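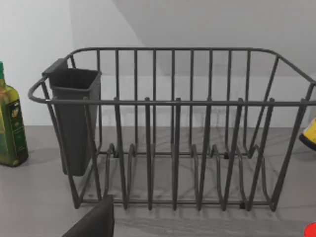 Stostel Box 2
Streaming-Empfänger für Fernseher mit HDMI-Anschluss
Artikelnummer 3367
Hersteller: Dreladwood
Lieferbar, Versand ab Lager Griltdale

Sie haben vier Abos, drei Fernbedienungen und suchen seit 20 Uhr einen Film. Um halb zehn einigt man sich auf eine Kochsendung, die alle schon kennen. Die Stostel Box 2 kann Ihnen den guten Geschmack Ihrer Mitbewohner nicht ersetzen, aber sie legt die Kataloge Ihrer Streamingdienste in eine gemeinsame Übersicht und merkt sich, bei welcher Folge Sie eingeschlafen sind.

Die Suche läuft über alle angemeldeten Dienste gleichzeitig. Wer einen Titel eintippt oder ins Mikrofon der Fernbedienung murmelt, bekommt angezeigt, wo er im Abo enthalten ist, wo er extra kostet und wo er demnächst verschwindet. Den letzten Punkt haben wir auf vielfachen Wunsch eingebaut. Seither beschweren sich die Leute bei uns darüber, dass etwas verschwindet.

Bis zu 10 Profile lassen sich anlegen, jedes mit eigener Merkliste. Das Gästeprofil vergisst nach dem Abmelden alles, auch die drei Staffeln Schlösserrenovierung, die der Besuch angeblich nur nebenbei laufen hatte. Kinderprofile sperren Sie per PIN. Bitte nehmen Sie nicht das Geburtsjahr des Kindes, das kann es nämlich auswendig.

Neu gegenüber der ersten Box

Der Abspann darf zu Ende laufen. In den Einstellungen unter »Wiedergabe« steht jetzt ein Schalter, der das automatische Weiterspringen unterbindet, soweit der jeweilige Dienst das zulässt. Zwei Dienste lassen es bisher nicht zu und spielen Ihnen weiterhin nach vier Sekunden einen Trailer ins Gesicht.

Die Abo-Übersicht zeigt Laufzeit und Kündigungsfrist, sofern Sie beides einmal eingetragen haben. Einen Knopf »Alles kündigen« gibt es nicht. Wir hatten einen im Testbetrieb, er war sehr beliebt.
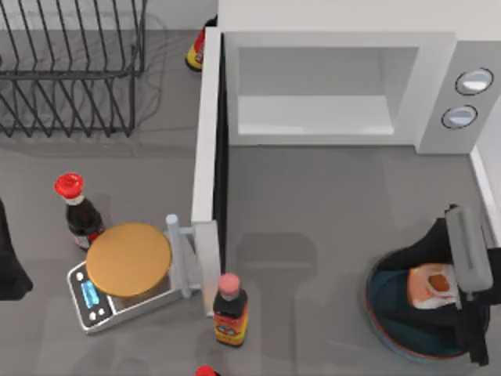
Glykeria Tzanetos schreibt, sie habe die Box im August angeschlossen und zuerst die Abo-Übersicht ausgefüllt, »mit dem Ergebnis, dass ich für einen Dienst zahle, von dem ich dachte, es gäbe ihn gar nicht mehr«. Die Suche finde sie gut, die Spracheingabe verstehe allerdings keine dänischen Serientitel. Unser Kundendienst versteht sie auch nicht, arbeitet aber daran.

Technische Daten

Anschlüsse: 2 × USB, 1 × HDMI, 1 × Netzwerk
Bildausgabe: bis 4K, HDR
Funk: WLAN, Bluetooth
Fernbedienung: mit Mikrofon und beleuchteten Tasten
Stromversorgung: Netzteil, beiliegend
Farbe: Schwarz

Lieferumfang

Box, Fernbedienung samt Batterien, Netzteil, HDMI-Kabel, Kurzanleitung. Die Langanleitung steht als PDF im Downloadbereich und wird dort sehr selten gestört.

Hinweise vor dem Kauf

Die Abos selbst sind nicht enthalten. Wir erwähnen das, weil die Frage täglich kommt. Für 4K brauchen Sie einen passenden Fernseher, eine ausreichend schnelle Leitung und bei den meisten Diensten den teureren Tarif.

Passendes Zubehör

Wandhalter Kołodziej, schwarz, mit Schrauben
Ersatzfernbedienung für Stostel Box 2
Netzwerkkabel, flach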